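Jugah Desktop Assembly Set: Data Card

Version 2 of this card, last revised Apr 25, 2021. It replaces the short notes distributed with the first release.

1. Summary

Jugah is a set of robot demonstrations recorded at the Plirotport laboratory of Wellasico. It covers the handling of desktop computer parts by a single arm working between an open computer case and a parts fixture on the same table. The set was prepared to test Ilier, a method for learning contact-rich placement from a small number of demonstrations per task. It may also be used for other work on imitation learning, pose estimation and error detection.

The release holds 720 episodes across 10 tasks. Of these, 185 episodes are marked as failures and have been kept in the release on purpose.

2. Tasks

The tasks concern memory modules, the hard disk drive, expansion cards and the processor. Each task is either a removal (case to fixture) or an insertion (fixture to case). Every episode begins with the arm clear of the case and ends when the operator signals completion or stops the run. Task names are listed in tasks.txt, one per line, in the same order as the task index used in the episode files.

Fasteners and loose wiring are outside the scope of this release. No task requires the arm to turn a screw or plug in a cable, and the computer is never powered.

3. Recording conditions

The case lies on its side on a slotted aluminum table with the board facing up. The fixture was printed in house and has separate holders for the parts named in Section 2. Its position was changed between recording sessions, and the new position was measured and stored with each session.

Views were recorded from a wrist camera and from fixed cameras beside the table. The wrist view is stored as captured and is not turned upright. Users who need the two kinds of view to share an orientation should apply the rotation given in the calibration file. Lighting was not controlled, and daylight reaches the table in a number of sessions.

4. Contents of each episode

Each episode folder contains the video streams, joint positions, gripper state, a task index, an outcome label and a short free-text note. Timestamps come from one clock. Dropped images are recorded as gaps and have not been filled in.

Outcome labels take one of three values: success, failure and unclear. Labels were assigned by two reviewers working apart. Where the reviewers disagreed, the episode was marked unclear and left out of the scores reported below.

5. Reference result

Ilier was trained on the successful episodes and tested on 48 held-out starting positions. It was compared with a plain behavior cloning baseline that received the same views and the same training episodes. Ilier completed more of the memory module and drive tasks than the baseline. On the processor task the two methods performed alike, and neither should be considered reliable. Most errors on that task took place in the last stage of lowering the part, when the gripper hides much of the socket from the wrist camera.

Results by task are given in results.csv. They apply to the arm, gripper and case used at Plirotport and have not been repeated on other equipment.

6. Known limits

One model of case was used throughout. A policy trained on this set should not be expected to work with other cases without further data. The background of the fixed views changes little within a session, and models may come to depend on it. The free-text notes vary in length and were not edited for consistency.

A correction to the calibration file is planned for June. Until then, users should rely on the per-session values.

7. Sample views
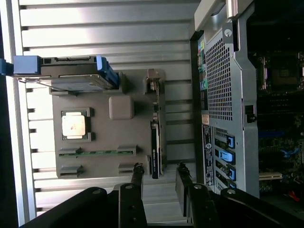
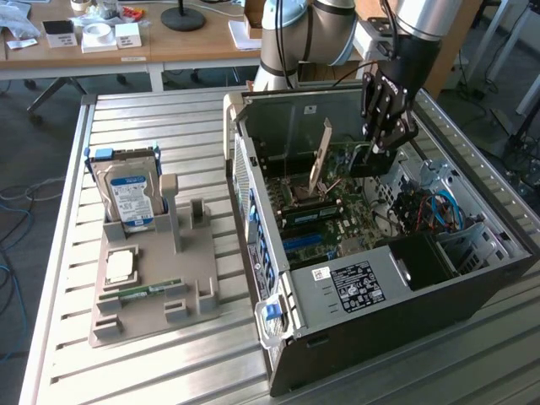
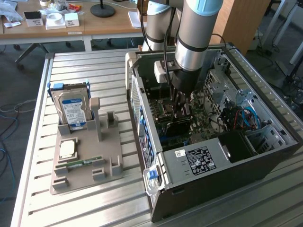
Figure 1. Wrist camera view (first) and fixed camera views (second and third) of the open case.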